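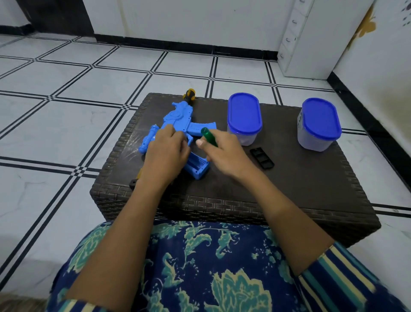
Blaster on the ottoman, screwdriver in the right hand. The blue hollow section in front is already separate from the body.

Toy Repair Gallery: Light Blue Blaster
Compiled by Wing-sze Lui
2020-09-23

This page covers one job from the Grurkance toy repair table: a light blue plastic toy gun with a yellow and black muzzle piece. It came in with a box of other donated toys in July and was logged as item 39. The complaint on the tag read "trigger sticks, rattles." Both faults are common on toys of this type and both can be fixed with hand tools.

The gallery has a single picture. The notes under it cover the work surface, the parts and the order of work. They are written for members who plan to open a similar toy at home and have not done it before. Anyone who has done a few can skip to the reassembly note.

Work surface
A woven-texture ottoman with clear plastic wrap over the top. The height suits a person working from a low seat, with the toy kept close to the lap. The wrap keeps grit and old grease out of the weave. Its drawback is that it is slick, and small screws slide on it. Put a folded cloth under the toy if it moves when you press on the driver. The tiled floor helps too, as a dropped screw is easier to find on tile than on carpet.

Holding the body
Left hand flat on the central body, fingers down, driver in the right. Keep the holding hand out of the line of the blade. Molded toy plastic is smooth and the tip will skate if it leaves the recess. On this toy the raised circular emblem near the middle of the body gives the fingers something to bear against.

Driver
Green handle. Use a tip that fills the recess. A tip one size too small will turn in the head and round it off, and a rounded screw in a deep plastic post is slow work to get out. Trygve Granström keeps a set of worn screws at the table for practice – ask him for it at the next session.

Scope and muzzle
The scope-like piece on the side is a ringed cylinder, and the front end carries the yellow and black muzzle piece with its rounded tip. Leave parts like these in place until you know how they are held. Some are glued, some clip in, and some are trapped between the body halves and come free only when the halves part. Pulling first and looking later breaks clips.

Loose parts
The small black rectangular part to the right of the toy has three compartments. Keep parts of this size flat on the surface and away from the edge. A yellow and black piece is also lying partly under the toy near the left front corner. Move pieces like that clear before you turn the body over, or they end up on the floor.

Containers
Two translucent plastic containers with bright blue oval lids, set along the back of the ottoman. Our habit is one for screws and one for springs and small moldings. Lids go back on between steps. Pui-shan Yau labels hers with tape, and I have started doing the same after mixing two screw lengths on item 30.

Order of work
1. Remove batteries if the toy takes them.
2. Look over every seam before touching a screw.
3. Loosen all screws a half turn, then remove them one at a time.
4. Lay the parts out in the order they came off.
5. Clean contact faces and sliding faces with a dry brush. No solvent on colored plastic.
6. Dry-fit before closing.

Reassembly
Turn each screw backward until it drops into the old thread, then forward. This matters more than any other step. Plastic posts hold a thread well the first time and poorly after it has been cut twice. Stop when the head seats. If a post has split, a short collar of heat-shrink tube will often hold it – test the fit before closing the body, as clearance inside is tight.

Lubricant
Silicone grease only, and very little of it. Petroleum grease can soften some plastics. The table has a tub of Plisis grease, 200 g, and it should last well past the end of the year.

Notes on this page
Güven Kahraman checked the text. Corrections go to Shih-chieh Yip, who keeps the repair log. Item 39 stays listed as open until the log entry is signed. The next gallery covers a wind-up train, item 110, with a stripped gear.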